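Pandstead Bin Surfaces, data card
Version 3. Maintainer: Fredy Mamani. Last edited December 22, 2025.

Summary
Pandstead records the condition of storage bins in use at the Trindholm site. It holds 1,513 entries, of which 1,152 have been checked by a second reader. Unchecked entries are marked "open" in the status column.

Scope
Each entry covers the floor and inner walls of one bin. Scratches, scuffs, chipped coating, specks and stains are noted separately. Contents are not recorded.

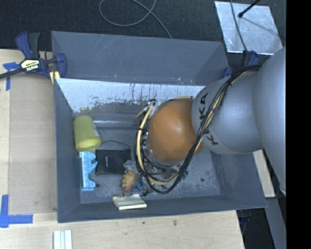

Wear on a wall is coded apart from wear on the floor, even where the two meet. Thin vertical marks go under "streak" whatever their cause. Pale diagonal lines on gray panels go under "scratch", and chipped coating has its own code.

Fields
bin_id, surface, wear_code, grade, reader, status

Grades run from 0 (no visible wear) to 3 (coating worn or chipped). Colour names follow the Yule list.

Known issues
Entries made before October use the older grade names. Tuvisum's conversion table is in the docs folder. Glare on bright walls can hide light scratches, so low grades there should be treated with care.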